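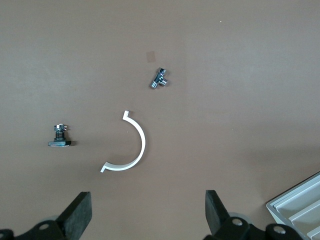 Rosine Pons wrote that the last sheet let a fitting pass with grit still on the thread, and asked for the thread check to come before the tray check. Done, see item 3.

Small parts bench, pre-assembly inspection
Bench 6, plumbing fittings
Checked by: Hugo Rey
Date: 10th August

Search this site Enter keyword Go

1. Bench top wiped down, no oil or swarf.
OK. Wiped again before the second lot.

2. Old tape and film taken off the surface.
Partly. Residue near the back from the January labels. Use the plastic scraper. The metal one marks the top.

3. Chrome fittings: threads clean, no burrs on the open ends.
One rejected for grit (Rosine's note). One rejected for a burr on the side outlet. The rest passed. Turn each one under the lamp, because a polished finish hides small scratches when you look at it straight on.

4. Chrome fittings: finish.
OK. Fingerprints are not a fault at this stage.

5. White curved brackets: arc not twisted, both end tabs whole.
OK on this lot. Stand the bracket on its edge. If it rocks, set it aside. Do not bend a tab back into line by hand. Marcelle Besson had two crack that way after they had passed inspection.

6. Spring parts: spring seated, moves freely, returns fully.
One slow to return. Bagged and tagged. Press with the thumb, keep your face back. Safety glasses are required for this item even if you are only doing one.

7. Tray: clean, no leftover parts from the last job.
Failed first time. A washer from the Bridska order was in the corner. Removed and tray wiped.

8. Rejects bagged and labeled with the reason.
OK. Please write the reason in words. "Bad" is no use to the supplier.

9. Lot number matches the delivery note.
Lot 103, supplier Premico. Matches.

10. Lighting over the bench.
Right side is darker than the left. Lamp arm will not hold its position. Reported to Pascal Moulin. Until it is fixed, check finish on the left half of the bench.

Result: lot released except for the rejects under items 3 and 6.

Still open: lamp arm, tape residue.

Comment from Josiane Besson: item 7 should say to lift the tray and look under it as well. Will add to the next sheet.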